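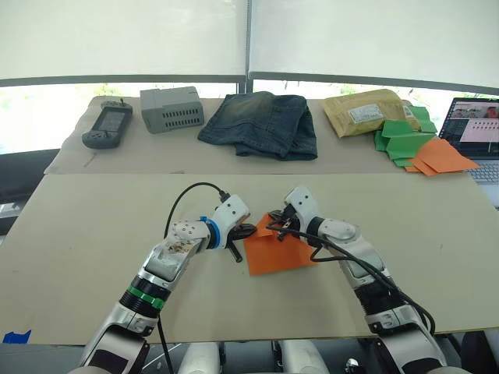 Folded orange sheet on the big beige board.

November, edit workshop notebook
8 minute read

Started writing at 4:30 with the kettle on, and I want to get the Budetti material down before it all runs together in my head. Anyone picking up the reel two changes next week should read the middle part of this and can skip the rest with my blessing.

So, the picture is at 97 minutes. I know we all said we'd be happy under a hundred, and I was happy for an evening, and then I watched it straight through with the lights off and the phone in the other room and I have to say the porch section still sags. It's a lovely sag. The two brothers sitting there not talking about the boat is the reason I wanted to work on this film in the first place, and on the page it was a page and a half. In the cut it's a little over four minutes, and by the time the older one gets up to move the sprinkler I had started thinking about dinner.

What I tried first was the obvious thing, pulling frames out of every pause. Please don't bother repeating this, it makes them look nervous. They're supposed to be two men who have sat on that porch every evening for years, and with the air out of it they come across like strangers at a bus stop. I put it all back.

Second try was better. I left the pauses alone and took out one whole exchange, the bit about the neighbor's antenna. It's funny, and I'm sorry to see it go (I laughed at it again while I was deleting it), but the antenna comes back in reel four and gets a bigger laugh there if we haven't already had our fun with it. The join is a little rough. The older brother's hand is on the arm of the chair in one shot and in his lap in the next, and I'm covering it with the wide from the driveway, take six, the one with the dog going by. The dog helps. Your eye goes to the dog.

That version is saved in Prorgate as "porch long quiet" and the previous one is still sitting there as "porch long." Please leave both alone until after the screening. I'd like us to be able to go back without anybody digging through the backups the way we did with the diner scene, which cost me a whole morning and most of my good temper.

Sound notes, reel two

The sprinkler is too loud. I thought so on the small speakers and I thought so again on the headphones, and it bothered me most when I walked down the hall and could hear nothing else through the door. It wants to come down as soon as the younger brother speaks and stay down. I did a quick pass by hand but the proper version should be done in the mix.

The screen door squeak is the real one from the house and I'm very fond of it. There's one place, right after "you never asked me," where it lands on top of the last word. I slid it 2 frames later and that was enough. If you move anything upstream of there, check the squeak afterward, it's on its own track and it doesn't follow the picture.

Crickets: we have a long clean recording and a short one with a truck in it. I had been looping the short one by mistake, truck and all, so for a while our quiet country street had the busiest trucking company in the state. Fixed. The good file now has "CLEAN" in the name in capitals.

Music

The composer's new cue for the boat launch arrived and I've laid it in. It's warmer than the temp track and slower, and my first feeling was disappointment, which I've learned to distrust when I've been living with a temp for months. I played it again after lunch and liked it a good deal more. It does come in too early for me. If we hold it back until the trailer wheels touch the water, the first part of the scene plays dry, with only the gravel and the two of them bickering over who is going to get his feet wet, and then when the music arrives you feel it. I've left it in both positions on separate tracks. Mute one, play the other, write down which you like and initial it.

I would gently ask that we don't discuss the clarinet yet.

Getting ready for the Ortuño screening

The Ortuño has 200 seats and I'd be glad to see half of them filled. It's a work in progress screening, free, with coffee in the lobby afterward, and the theater has been very decent to us about the hour. What we need from it is plain enough: I want to know where people laugh, where they cough, and whether anyone over on the left side can hear the kitchen scene, because the last time we ran something there the left side complained.

We should stay away from the long questionnaire. Last time we handed out two full pages and got back a lot of people being polite in pencil. I've drafted a card with four questions:

Was there a place where you got lost?
Was there a place where you wanted to get going?
Which brother did you side with at the end?
Anything you'd like to tell us?

The third one is the one I care about. If the room goes entirely one way, we've tipped it somewhere, and I have a suspicion it's in the hospital corridor, where we hold on the younger brother's face for so long that the audience could hardly do anything else but forgive him. It's a wonderful piece of acting and we may be leaning on it too hard. There's a shorter take with more of the older one in it, softer in focus at the beginning but perfectly usable once he turns. I've put it in the bin with a yellow label so we can look at it together.

Export for the theater: they want the file the day before, on a drive, and they want it to have 30 seconds of black at the head so the projectionist can get settled. I forgot the black last time and the opening line was spoken to a room with the lights on. It's written on the wall over the desk now.

The Ondent projector

Ran the first reel on the Ondent in our own room to get some idea of how the night scenes hold up on a big throw. They're darker than I'd like. The boathouse interior is all right as long as the lantern's in shot, and then he carries the lantern out and we're left with two voices and a wall of mud. On the desk monitor you can see the oars and the coats on their hooks perfectly well. I went up to the screen and stood there with my nose to it like a fool and I could just find the oars.

I'm in two minds over how much of that is the picture and how much is our room, which leaks light under the door and always has. Before anybody touches the grade I'd like to see the same reel at the Ortuño. If it's mud there too, then we lift it. The colorist has already said a small lift would be no trouble, and that the lantern would survive it.

Still open

Titles. We have three versions of the opening card and I keep liking whichever one I saw last. The hand lettered one has the most charm and it's hard to read from the back.

The cousin's phone call needs a line recorded again. He says "Thursday's tide" and it comes out as one word. The actor is happy to do it at home into a phone, and given that it's supposed to be a phone call, I think that's fine.

End credits are still missing the people who lent us the trailer. I've asked for the spelling.

And somebody has the good headphones. I'm not cross, but I'd like them back on the hook before the sound pass, with the long cable.

Stopping at a quarter to seven. Reel two is closed and backed up, the notes for reel three are on the clipboard, and I've left the porch up on the screen in case whoever opens in the morning feels like watching it with fresh eyes and a cup of coffee before reading a word of what I think.

Recent entries
Diner scene, the morning after
Cutting a joke you still like
Room tone from the lake house
Notes on the first assembly
Where the drives live now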